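How I Check Whether a Simulated Grasping Score Means Anything

April 19, 2026

I've been running manipulation policies in simulation for a while now, and the most useful thing I've learned is embarrassingly plain: a success rate by itself is nearly worthless. You need to know which objects it came from, which starting layouts, which views the policy was getting, and what the scoring code counted as a success. This page is the procedure I use to pull a score apart. It grew out of a long argument with Arturo De Luca over a number in one of his drafts (we're still friends!), and we've both used it since.

You'll need a simulator that can save and reload its full state, a policy you can query one step at a time, and a decent amount of disk space. My setup is a home-made evaluation harness called Sanna, which is mostly Python scripts and a folder of settings files. Nothing below depends on it. If your own tool can replay an episode from a seed, you're fine.

What we're trying to measure

Say you've trained a policy on a pile of simulated episodes and you want to claim it handles objects it never saw in training. The usual way is to hold some objects out, run a batch of episodes with them, and report the fraction that worked. My last big batch was 3103 episodes, and 2319 of them were scored as successes. Sounds great, right? I was ready to write it up that evening.

Then I split the results by object category and the average fell apart into two very different stories. Compact things were doing most of the lifting. Tall, hollow, or awkward things were dragging along behind, and there were fewer of them in the mix, so the overall number hardly noticed.

So the question I ask now is narrower. For each category, how much does the result move when I change one thing and hold the rest still? That's the whole method, and the rest is bookkeeping.

Step 1: Freeze the starting states

Before you run anything, generate your starting layouts and save them. I mean the complete state – object poses, arm joint angles, lighting, camera poses, friction values, the random seed. Write each one to its own file and give it a boring name you'll never be tempted to change.

I used to generate layouts on the fly from a seed, and that was fine until I updated the physics package. The same seeds started giving slightly different piles after the objects settled, and I spent two evenings comparing policies that weren't even being tested on the same problem. Saved states fixed that part. (They don't protect you from changes in the physics during the episode, so pin the package version too.)

Let everything settle before you save. I step the simulation with the arm held still until the object speeds drop under a small threshold, and I throw out any layout where something has rolled off or sunk into a surface.

Step 2: Look at what the policy sees

Please don't skip this one. It's so tempting to judge everything from a nice wide view where you can tell what's going on, but your policy may be working from something much tighter and stranger. Save the actual observations at fixed points in the episode. I save four: the start, first approach, just before the fingers close, and the end.
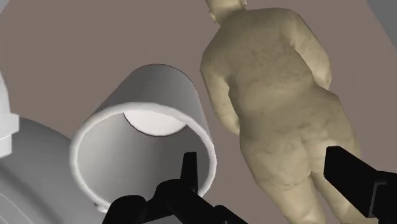
Once you have those saved, go through a couple dozen episodes by hand for each category. Keep a text file open and write one line per episode in your own words. I don't use a fixed list of labels on the first pass, because I always pick the wrong labels. On the second pass I group the lines and the labels sort of name themselves. My current ones are "went for the wrong thing," "closed too early," "closed on the edge and slipped," "bumped a neighbor," and "timed out while hovering."

Open-ended shapes deserve their own group, by the way. With a hollow object there's more than one reasonable grasp: you can pinch the wall with one finger inside, or you can go around the outside if it fits. A policy that wavers between those two can look perfectly confident until the last few steps. I had these lumped in with solid cylinders for months, and splitting them out was the single change that made my tables readable.

Step 3: Write down what success means, then test the test

My original success check was "object is above its starting height when the episode ends." Go ahead and laugh. An object that got knocked up onto its neighbor passed. So did one that was jammed against the arm and hanging there by luck.

The version I use now has four conditions, and all of them have to hold:

The target object has left its support surface.
It is touching both fingers.
It stays that way through a hold period with the arm still.
No other object has moved farther than a set distance.

The last condition is a matter of taste. Arturo leaves it out for pick-only tasks, and I keep it in but report the numbers both ways. Whatever you choose, pull a random sample of passes and a random sample of failures and watch them. If you disagree with the code on more than a couple, go fix the code before you touch the policy. I found 59 episodes in the big batch that my old check had passed and I would have failed on sight, and nearly all of them were in two categories.

Step 4: Change one thing

Now for the fun part! Take your frozen layouts and make matched copies, where each copy differs from its original in exactly one way. The changes I run most often are swapping the target for another object from the same category, moving the nearest neighbor closer, swapping the background room, nudging the camera, and changing the wording of the instruction if the policy takes language.

Each original and its copy make a pair. Run both, and record the pair together. You'll get four kinds of outcome: both worked, both failed, only the original worked, only the copy worked. The last two are where all the information lives. If a change does nothing much, those two should come out close to even, just from ordinary noise. If one is much bigger than the other, your change matters.

I like pairs because the difficulty of the layout mostly cancels. Some layouts are just hard, and in an unpaired comparison you can end up blaming the camera for what was really a bad draw of clutter. It also means you need fewer episodes to see an effect, and my one desktop machine is very grateful.

For the room swaps, I keep two sets. The Tindton rooms are bare, with a plain floor and very little in them. The Garkinholm rooms are furnished, with rugs and chairs and all the ordinary stuff that gives a policy something to be distracted by. The mix of things on the table matters too. I want big and small, tall and flat, plus a few colors that are close to each other so the policy can't get by on color alone.

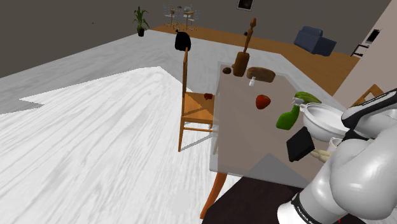 Franka arm over a mixed tabletop, with a bowl, a spray bottle, a red pepper and a pepper mill among the objects, in a furnished simulated room.

One warning about neighbor changes. If you move an object closer to the target, let the layout settle again, then check that the target itself hasn't shifted. Mine had, by a hair, in a bunch of layouts, and a hair was enough to flip results on narrow objects. Now the script compares the target pose before and after and drops the pair if it moved.

Step 5: Repeat the same episode

If your policy samples its actions, run each layout several times with different policy seeds. I resisted this for ages on the grounds that it was boring and slow. Then I tried it on one category and found layouts that worked on some runs and failed on others with nothing changed at all. That wobble sets the floor for everything else. A camera nudge that costs you less than the wobble hasn't told you anything yet.

If you can't afford repeats everywhere, do them on a random subset of layouts from every category. Don't just repeat the interesting ones. I did that once and convinced myself the policy was much shakier than it was.

Step 6: Report it by category

My write-ups now lead with a table that has one row per category and columns for episodes, passes, repeat wobble, and the paired result for each change. The overall average goes underneath. I also include the failure labels from Step 2, with the caveat that one tired person assigned them.

For intervals, I resample by layout. Runs that share a layout aren't independent, and treating them as if they were makes your intervals look wonderfully tight for no good reason. Same goes for pairs: keep both halves together when you resample.

What came out of it for me

On my policy, the room swap did very little, which surprised me, and moving the nearest neighbor did a lot. Hollow objects stayed the weakest group under the stricter check. Camera nudges hurt tall objects more than flat ones. I wouldn't assume any of that carries over to your policy, and I haven't run the matched pairs on real hardware, so please read it as a result about one model in one simulator.

Arturo reran the procedure on his own policy, Flenudberg, and got a different picture, with the room swap hurting him quite a bit. We think it's down to how much visual variety each of us had in training, but neither of us has tested that properly. It's next on my list, right after I clean up the pair-matching script, which currently falls over if a layout file has a space in its name.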